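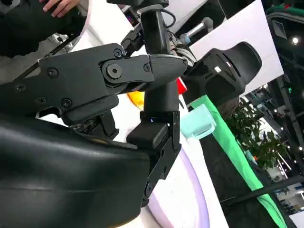 Figure 3. Wrist camera view with the black-plated gripper fitted. The ribbed finger tip is at center, to the right of the round pivot hub.

4.2 Comparing the two grippers

We were eager to get to this part of the study, and it gave us more to think about than any other. Both grippers were tried on the same arm with the same controller, so that only the hand itself changed between runs. The first, which we call Femik, has a pivoting finger with a fine ribbed surface (Figure 3). The second, Brudden, slides its fingers in parallel and has smooth rubber pads.

Each gripper made 500 pick attempts on a shared set of household objects, and another 58 attempts were repeated after a controller restart at the Ekamville site, giving 1058 in all. The restarted runs are included in the totals below, as the settings were reloaded without changes.

Femik did wonderfully well on thin, flat things! Its tapered tip gets under the edge of a card or a lid where the Brudden pads simply push the object along the table. On round objects the order was reversed, and by a wider margin than we had guessed from the bench tests in February. Balls and bottles tended to roll out as the pivoting finger closed, and closing it at 60 percent speed helped only a little. Brudden held 72 of its first 80 round objects without a second try.

The view from the wrist matters too. With Femik mounted, the black plates fill much of the left and middle of the picture, and the operator has to judge the final approach from the tip alone. Ikhsan Pelupessy, who ran most of the teleoperated trials, learned to line up objects with the lighter edge along the rim of the tip, a lovely trick that we then taught to the other operators. We have not yet measured how much it helps.

We also tried moving the camera farther back on an Ong bracket. This opened up the view but made small objects hard to make out, and we went back to the original mount for the remaining trials. A wider lens is the next thing we want to test, along with a softer ribbed tip for the round objects.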